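Voslow reopens gear bench after store move

28 March 2021
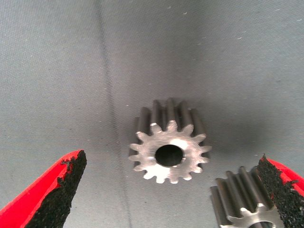
The members who use the bench most had asked for one thing above all, which was that the long pinions should no longer be kept in the same bin as the flat change wheels, where the teeth knocked together every time a drawer was pulled. The new arrangement meets that request. The Voslow workshop in Nivinton has reopened its gear bench with the stock sorted, measured and stored by tooth form, after a closure that began in November.

The collection holds 572 loose gears. Most are steel spur gears taken out of machine tools, pumps and textile drives, and most came without papers. Under the old system they were shelved by the machine they were thought to belong to. The labels were often wrong, and a member looking for a replacement could spend a morning trying parts against a worn sample.

Each gear now has a card with the number of teeth, the outside diameter, the face width, the bore and the condition of the flanks. The module is worked out from the first two figures: for a standard spur gear, the outside diameter in millimetres is divided by the number of teeth plus two. Where the answer does not fall close to a standard size, the card is marked for a second check. Older British and American gears cut to diametral pitch are a common cause, and these have their own drawers with a red edge.

Long pinions, meaning those with a face width greater than the outside diameter, are treated as a separate group. They are stored standing on end with a gap between them, on woven cloth. The cloth was chosen over rubber matting, which had left marks on ground faces in the old store. It is shaken out and washed at intervals, as grit picked up from a cloth will scratch a bore as readily as grit from anywhere else.

Cleaning took up most of the closure. Parts were soaked in paraffin, brushed along the line of the teeth and wiped dry before measuring. Wire brushes were not used on the flanks. Light surface rust in the tooth gaps was removed with a nylon brush and fine abrasive paste, and deeper pitting was left alone and noted on the card. Everything was given a thin coat of oil before going back into stock.

Bores were checked with plug gauges at three depths. A bore that is sound at the mouth can be worn or bell-shaped further in, particularly on a pinion that has run loose on its shaft, and a single reading at the end face will miss it. Chamfers were examined at the same time. A small burr on the edge of a bore is enough to stop a gear seating squarely on a mandrel, and burrs were stoned off by hand.

Tooth wear proved harder to record. The workshop does not own a gear tester, so span measurements were taken with a disc micrometer and compared with the calculated figure. Gears showing more than 200 microns of loss over the span were moved to a reference drawer. They can be used for identification and teaching but are not lent for fitting.

The cabinets were made by Dallero, and have shallow trays on full-length runners. Each tray is rated for an even load, and the heavier pinions are kept in the lowest rows. The card index was drawn up on the Evangelista pattern already used for the workshop's taps and reamers, so that one set of drawer numbers covers the whole room. A paper copy stays at the bench. The typed version can be searched by module, tooth count or bore.

Some questions are still open. A group of helical gears has been measured for diameter and bore only, and the helix angles have yet to be taken. Several pinions with odd tooth counts need another look -- with an odd number of teeth no two tips stand directly opposite each other, and a plain caliper reading across the tips comes out small. Those measured before this was picked up are being done again with the gear set on a mandrel.

Members may borrow gears for trial fitting against a signature in the bench book. Parts should come back oiled, with any new damage written on the card. Donations of gears are accepted again, preferably with the maker and type of the parent machine if known. Cast iron wheels weighing more than 3 kilograms cannot be taken at present, as the trays for them have not been delivered.

The bench is open during normal workshop hours. Micrometers and plug gauges are kept in the drawer under the surface plate and must not leave the room.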